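Why do wetlands matter when people drill for oil?

Oil and gas are often found under low, wet land near the sea. This kind of land is called a coastal wetland. It has shallow water, thick mud and plants that can live with salt around their roots.

To reach the oil, a company needs to get its machines to the right spot. Trucks sink in mud, so companies sometimes dig a canal and bring the machines in by boat. A canal is a long, straight ditch filled with water.

Canals can cause trouble. Salt water from the sea moves up them into places where the water used to be fresh. Plants that need fresh water die. When their roots are gone, the mud has nothing to hold it together and it washes away. The canal gets wider and the wetland gets smaller. 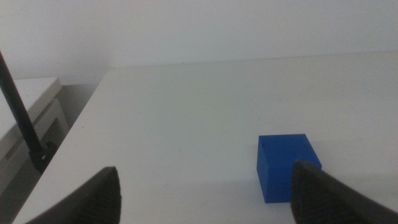
A blue cube on a white table.

Imagine a made-up bay called Tilus Bay. A company named Ustix digs 7 canals there to reach its wells. When the oil runs out, the wells are plugged with cement. The canals are still there, and salt water still flows in.

What can be done?

People can fill a canal back in. The mud that was dug out is usually piled along the sides in long banks, and a digger can push it back. There is often not enough mud to fill the whole canal, but shallow water is still better for plants than deep water. Grasses may start to grow again at the edges.

People can also build a small dam across the canal to slow down the salt water. Dams need checking, as storms can break them.

Who pays?

This is a hard question. Some people say the company should pay for all of it. Others say the government should help, as it collected money from the oil too. Many towns near the coast have jobs that depend on oil – and many have jobs that depend on fishing. Young fish and prawns grow up in wetlands, so fishing families want them looked after.

Words to know

Canal: a waterway dug by people.
Erosion: when soil or mud is worn away by water or wind.
Well: a deep, narrow hole drilled to reach oil, gas or water.

Last updated Oct 15, 2020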